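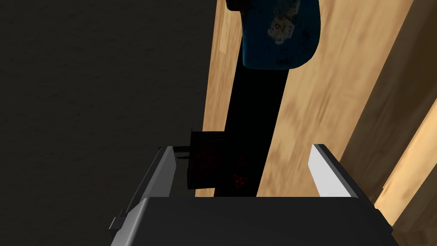
Flira Cell Trainer, one year in: a review from the packing room

Posted Jul 27, 2023

I run the packing room at a small mail-order parts shop in Liltonbridge, and I've been promising a proper write-up of the Flira trainer since last October, so please forgive the length (I do go on, my crew will tell you). For those who haven't met it, it's the simulator that goes with the two-finger arm we use for small pick work. You set up a pretend bench on the screen, put pretend parts on it, and let your people practice the pickups before they ever go near the real thing.

We paid for the 2-seat license, and I was nervous about it. Most of my packers have been picking by hand for years, and a few of them were sure the arm meant somebody was going home. So the first thing I did was put the trainer on the old computer by the coffee machine and let everybody play with it during breaks, no pressure at all. I can't tell you how much good that did! Within a couple of weeks the same folks who wouldn't look at the arm were arguing over the best way to come down on a small part without bumping its neighbor.

What changed on the floor is mostly the standing. We send out 300 small orders on a normal day and 320 when it's busy, and the dull reaching-and-dropping part of that used to land on whoever had the sorest wrists. Now the arm takes the easy ones, and my people check, pack, and fix the odd ones. Nobody lost hours. One packer moved over to setting up the practice benches full time and is happier than I've seen her in ages.

Now for the grumbles. The shadows in the simulator get awfully heavy, and a dark part between the fingers can be hard to make out. The view from over the gripper takes getting used to, and I'd love a quick way to swing around to the side. The wood grain on the tabletop is lovely, but I'd trade it for a brighter lamp. We also looked at the Pusotach package, which had nicer menus but wouldn't load our bench layouts.

Support comes through Quintero, and they've been patient with me. The manual is 557 pages, so print the setup chapter and leave the rest on the computer.

Four stars from me, and I'm renewing in October.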